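Mar 13, 2025

Long day with the old Dell tower, and my back knows it. I finally got the side panel off and laid the thing flat so I could get at everything without crouching. I'd forgotten how much blue plastic these have, clips and tabs all over the place. It came out of the Gustarton office with asset tag 671 on the paperwork, and I've had my eye on it since last May.

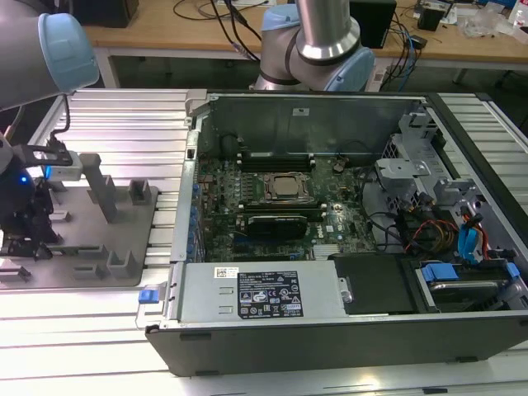

Marcelino wrote back that I should leave the processor alone and spend the money on memory, and he'd bet me lunch I wouldn't notice the difference otherwise. He may be right (he usually is, which is annoying!), but I've been reading about sockets all week and I want to do the processor side properly, bracket and lever and all. Those tiny contacts scare me to death. One crumb in the wrong spot and that's my weekend gone. 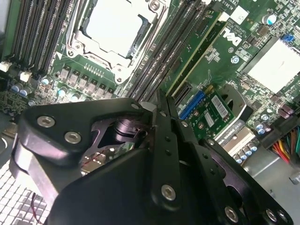

Fokero Hardware Club, Refurb Team

Anyway, I ordered a tube of Dradano paste and then talked myself out of a second one. Ruby-Lee says I use way too much of the stuff, like I'm frosting a cake. Fine, a small dot this time. 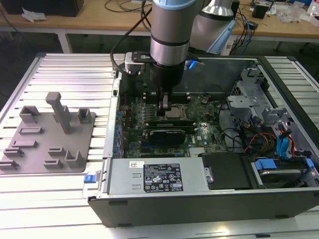

Memory is the next headache. Ruby-Lee found a listing for matched sticks, but the seller won't say if they're the right kind and I'm not guessing. The power supply stays, I think. It sits right along the bottom of the case with the label facing up, so I can copy the numbers into the notebook without unscrewing a thing, and there's that blue latch at the end of it if I change my mind.
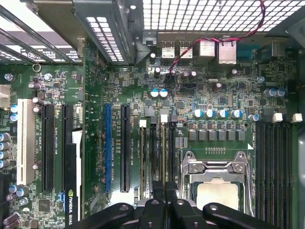
Socket open, SLOT3 and SLOT5 over to the left.

Still need to call Kovács about the drive, and find my good screwdriver before Saturday.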